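Notebook: two-handed desk tasks, hand-held grippers
January 14, 2018
4 min read

Continuing from the last entry. Task set is still "tidy the desk": flowers, book, picture frame, cloth. Everything is demonstrated by a person holding one gripper in each hand. No robot in the loop until the replay stage, which Madalena is running on the Drelto arms in the other building.

Tracking first. The cube markers go through Mirani for pose, and the gripper cameras give a second estimate. The two agree well as long as a cube face stays within view of the opposite camera. When the demonstrator drops the elbow, the face turns away and we fall back to the inertial estimate, which drifts in yaw. 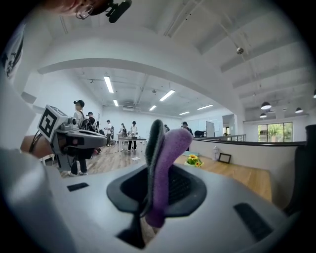
Drift is worst in the first seconds after pickup, before the filter has settled. I changed the start procedure: both grippers held level, cubes toward each other, count of three, then move. Anežka also wants the start pose checked in software so that a bad one is refused. Agreed, but it will not be in this week's build of Fikel.

Camera exposure is now locked per station. With auto exposure the ceiling lights pulled the whole picture down whenever the wrist rolled back, and the marker borders went soft. Locked at 2000 microseconds the lights clip, and I do not care about the lights.

Cloth

The small purple cloth is the hardest item we have. Fingers close fully on it, so the jaw width reading says almost nothing about whether it has been grasped. Madalena's replay treats a full close as a miss and opens again.
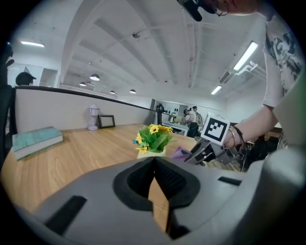 Two fixes considered. One is to label grasps by hand after the session, which is slow and depends on who does the labeling. The other is to read motor-side strain at the trigger linkage and use a threshold. Bench numbers for the strain look usable but the threshold moves with the pad material — foam pads need a lower value than the bare ribbed ones. Pad type has to go in the session header. It is not there at present.

Also: pinch by the fingertips only. Several earlier demonstrations took the cloth deep in the jaws, and the arm cannot copy that without hitting the desk with its knuckle.

Flowers, two-handed

Pushing in from both sides works better than one gripper on the stems. The stems flex and the heads swing, so the end pose is never the same twice. With both fingers low at the base, the bunch stays put relative to the grippers and the relative pose between the two cubes can be used directly. Note for replay: command the distance between the hands, and let the absolute position be loose.

Head camera is worth keeping for this one. The wrist views lose the far finger behind the leaves; from above, both cubes are readable.
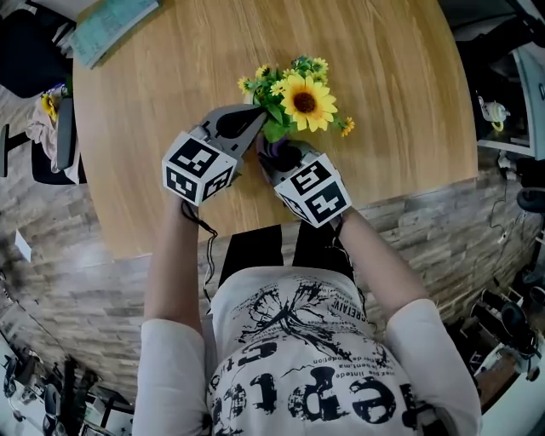

Sync and storage

Clock offset between left and right grippers was 3 ms at the start of the session. Acceptable. The head camera is on its own clock and has to be aligned afterward by the trigger tap, so please do the tap. Files without it go in the reject folder and stay there.

Frame 2732 of the last cloth run shows a jump in the right pose with no matching motion in the video. I suspect Mirani swapped two faces of the cube. Anežka is checking whether the IDs on adjacent faces are too close in code distance. If so we reprint with a different set and redo the calibration on both hands.

Setuvell export still drops the trigger channel when a file is split. Workaround is to export unsplit and cut later.

Operator notes

Elbows out and forearms off the desk. Slow approach, pause at contact, then close. The pause matters for segmentation: the splitter looks for low speed before a change in jaw width, and quick demonstrators give it nothing to find. Keep the cable outside the forearm so that it does not cross the cube.

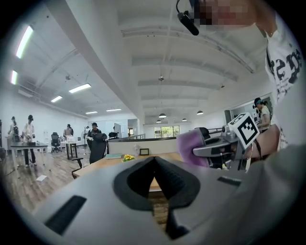
To do

— Pad type field in session header (me)
— Start pose check, draft only (Anežka)
— Replay with relative hand distance, flowers first, cloth after (Madalena)
— Look at frame 2732 again with face IDs overlaid
— Strain threshold for foam pads, repeat on the second pair of grippers before trusting it

2 comments · 3 shares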